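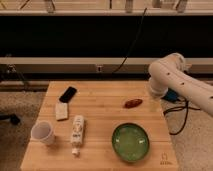 The Laryea table cell, arm on the right, cables where they always end up.

Table Cell FAQ – Setup and Care
Last updated October 1, 2020

How do I set up the table?
I push it in until the arm can reach the far corners without stretching, then I lock everything down and re-teach the home position. Do it in that order! I did it backwards in February and spent an afternoon chasing an offset I'd made myself.

Does it matter which objects I use?
Not much. I like a mix of shapes – a phone, a sponge, a cup, a squeeze tube, a bowl. Soft stuff is good for checking grip force, and a bowl makes a nice forgiving target for a first place test.

How often should I recalibrate?
Every 100 cycles while you're still fiddling with things, every 2000 once it's settled. Also any time someone bumps the table (someone will).

What speed do you run?
I stay at 70 percent. Faster works fine on the Prandura software, but I don't like how the wrist settles.

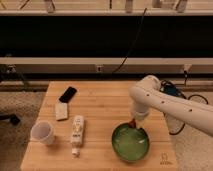
Laryea wrote in to say that going straight down into the bowl is asking for trouble, and that a waypoint well above the rim saved a lot of scraped fingers over at Drivaneck. I've added one to the Sellilbridge program too, and I'd keep it even for shallow dishes.

What about the cables?
Leave a generous loop by the base, then run the arm through its full range by hand and watch for tugging. I check the connectors every seven days and wipe down the casing while I'm there – dry cloth, no spray.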